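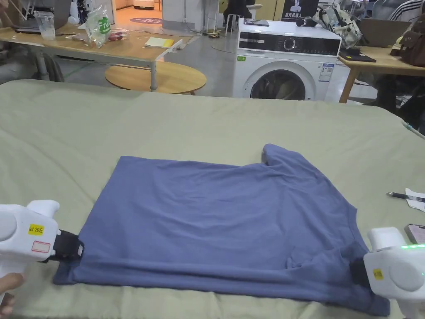
Folding by hand, for the record

Flandside's rental grippers let a person show a robot how to handle laundry without a robot in the building. We put a pair through a working fortnight of T-shirts.

By Judite Amaral
January 19, 2024

The first thing the Flandside pair teaches its user is to stop using the fingers. A T-shirt that would be folded in a few seconds by hand has to be approached again as a problem with two contact points, each of them a pair of flat pads that opens and closes on a squeeze. The hem is the usual place to start. Both bottom corners are taken, the cloth is drawn towards the operator until the body of the shirt lies flat, and only then does the fold itself begin. Done at the speed the manual recommends, it feels like folding laundry in oven gloves.

That is the intended experience. The grippers are recording instruments, and they are meant to restrict the operator to motions that a two-armed machine with similar jaws could later repeat. The hire customer gets the recordings. Flandside supplies the hardware, the capture software and a processing service that turns raw sessions into files a training team can load.

What is in the case

A kit consists of two grippers, a head-mounted camera, a hub, leads and a set of printed cards for calibration. The grippers have thick white bodies with black pads on the jaws, and a light on the upper edge that shows green when the unit is recording. They are sold as a matched left and right. The handles are shaped differently, although not so differently that the hands can't be swapped by mistake, and most hire units carry stickers giving the kit number and the side.

Each gripper weighs 700 g. On paper this is modest. In use the weight sits forward of the wrist, and a folding task keeps both forearms extended over the table for long periods. Our operators asked for shorter sessions from the first afternoon, and we settled on a change of person at every natural break in the work. A wrist strap is included. It stops a gripper being dropped but does nothing to carry it.

Jaw travel is generous for clothing and mean for anything bulkier. A single layer of jersey presents no trouble once the pad is under it. Getting the pad under it is another matter. On a bare tabletop the lower pad skids along the surface and pushes the hem ahead of itself, and the operator ends up chasing the shirt across the table. A cloth over the table fixes most of this, as the pad can press down slightly and slide beneath the edge. Flandside's setup notes mention a cloth once, in a paragraph on reflections. It deserves a page of its own.

Setting up

We ran the kit in an ordinary room with a washing machine in it, desks at the sides and people working at them. Flandside says that the system does not need a studio, and on the evidence of our sessions this is fair. The head camera takes in a good deal more than the garment. For teams that want variety behind the task this is useful, and for teams with privacy obligations it is a job to be planned for. Laptop screens, bags and colleagues' sleeves will all be in the footage unless someone has moved them. The processing service offers face blurring as a paid extra. It doesn't offer to blur anything else.

Calibration is done with the printed cards. The operator holds each gripper over the card in turn, opens and closes the jaws fully, and waits for a tone. The procedure is quick when it works. When it fails, the software reports only that it has failed, and the operator is left to guess whether the light, the card or the jaw is to blame. In our case it was usually the card, which curls. We taped it to a board and had few problems afterwards.

The hub wants mains power and a clear run for its cable. Wireless transfer is listed as a feature and we used it for checking clips between takes, but for full sessions the cable is faster and we left it connected.

The work itself

Our test task was the one most customers hire the kit for: take a short-sleeved T-shirt lying on a table, flatten it, fold it to a square and set it aside. The operators were given a written sequence to follow and told to correct errors in the take when they could.

Flattening took longer than folding. The hem comes straight readily enough with a gripper at each corner. The far end is the awkward part, where the neckline bunches and a sleeve tends to ride up over the body. A person with bare hands smooths this away with a palm. The grippers have no palm. The options are to lift the whole garment by the hem and lay it down again with a forward throw, or to reach over and tug each sleeve out separately. We allowed both and asked the operators to alternate – a training team will normally want examples of more than one way out of a difficulty.

The throw is the faster method and the less reliable. Light cloth traps air and comes down with a ridge in it. Tugging gives a flatter shirt, but the arms cross the head camera's view, and for a moment the cloth is hidden from it. Flandside's software marks such stretches in the timeline with a grey bar. It doesn't reject them.

Dark shirts caused more trouble than pale ones, with folds that could hardly be told from stains or shadows in the review window. A mid-toned shirt on a pale green cloth gave us the cleanest edges of anything we tried. Stripes were acceptable. A white shirt on a white sheet was not worth recording.

Over the loan we kept 361 takes. Discarded takes fell into a few plain groups: the operator forgot to start one of the grippers, the shirt left the table, or the operator put a gripper down and finished the job by hand. The last was common among people who fold a lot of laundry at home. Newcomers were slower and made better recordings.

Processing and files

Sessions are uploaded to Flandside's office in Ferthorpe and come back as synchronised video with jaw opening and gripper position for each side. The turnaround promised is four working days, and both of our batches met it. The files opened without difficulty in the tools we use. Positions were smooth through slow movements and showed visible jumps in quick ones, most of them during the forward throw. A team that cares about fast handling should ask for a sample before signing.

The quality report that accompanies each batch is the best part of the service. It lists every take with its duration, the stretches where a gripper was out of view, and any mismatch between the two sides. One page at the front states plainly which takes the reviewers would leave out. We agreed with nearly all of their choices. Where we did not, the shirt had been folded badly but the recording was sound, and Flandside's reviewers appear to judge the recording alone.

Support was prompt on technical questions and vague on commercial ones. We asked twice whether footage is retained after delivery. The second answer was that it is held until the end of the hire and then deleted on written request. Customers should put the request in writing at the start.

Against the alternatives

The obvious comparison is with steering an actual pair of arms from a set of leader handles. Humthorpe Motion rents such a bench by the week, and we tried it in November. Its recordings need no translation, the machine having made the movements itself, and the jumps we saw in Flandside's position data are absent. It is also slow, needs a floor to itself, and must be supervised by someone trained to stop it. Our operators completed far fewer folds on it in a day.

Heywood's glove system goes the other way. It is light and pleasant to wear and lets the fingers do what they like, and the resulting data has to be mapped on to a gripper afterwards by software that we found optimistic. For grasping boxes it may serve. With thin cloth the mapped jaw closed beside the hem as often as on it.

Flandside sits between the two and is the cheapest to staff. The firm's hire fleet stands at 32 kits, and availability is the main complaint from existing customers we spoke to. A second production run is planned, with the battery moved into the handle to bring the weight back over the wrist. No delivery date has been given for it.

Verdict

For flat garments, handled slowly on a covered table, the kit does what the brochure claims. The recordings are consistent, the report is candid and the setup can be learned in a morning. The forward weight is a real fault and limits how long one person can usefully work. Calibration messages need rewriting, and the cards should be rigid.

We would hire it again for shirts and towels. For fitted sheets we would wait for the longer jaws, which Flandside has shown as a prototype and does not yet list.

Supplied for review by Flandside, Ferthorpe. Hire is by the week, with processing charged per batch. Face blurring and additional head cameras are quoted separately.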